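收纳箱不必全透明

搬进现在这套房子以后，我前后买过三种收纳箱。最早是不透明的深灰色，后来换成全透明的，去年十一月又换成半透明磨砂的。用到现在，我的看法是：家里放杂物，磨砂的最合适，全透明的被高估了。

不透明的箱子问题很清楚，放进去就忘。我在柜顶找到过一箱冬天的手套围巾，那时已经重新买过一套。贴标签能解决一部分，但标签要有人更新。箱子里的东西换了两轮，标签还写着“电线”，翻开是药盒和针线。

全透明的箱子刚好相反，什么都看得见，所以也什么都显得乱。店里陈列时，里面放的是叠好的毛巾和同色的盒子，当然好看。家里真正要收的是充电线、说明书、半卷胶带，隔着透明塑料看，跟摊在桌上差别不大。为了让箱子好看，我又去买小盒子和分隔板，最后花了将近1000元，东西一件没少。
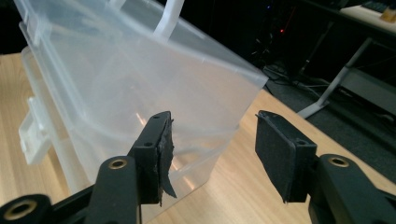
磨砂箱的好处在于只透一点。站在柜子前，能看出里面大致有多满、是深色还是浅色，知道该拿哪一个，但不会看清每根线怎么绕。我比较看重的还有提手和卡扣。箱体雾蒙蒙的，后面的桌面只隐约透过来，而提手和侧面的卡扣是白色塑料，一眼就能找到。提手在顶上，从柜子里往外拿时一只手就够；没有提手的箱子，得两只手抠着边沿往外拖，放在高处尤其麻烦。

有人会说，买箱子本身就是问题，东西少了自然不用收。这话有道理，但不适用于所有家庭。药、工具、针线、备用灯泡，一年用不了几次，又不能扔。它们需要一个固定的位置，也需要一个不费力就能打开的容器。

Clollow和Bickerstaff的箱子我都用过，价格差一截，用起来差别没有那么大。我建议买之前先看两处：卡扣单手能不能扳开，盖子扣上以后提起来会不会松。颜色和容量放在后面考虑。容量尤其不要贪大，大箱子装满了提不动，最后还是放在地上不挪。

我家现在留了四个磨砂箱，药一个，线一个，工具一个，还有一个放暂时不知道归到哪里的东西。最后这个每隔一两个月倒出来看一遍，该扔的扔，剩下的放回去。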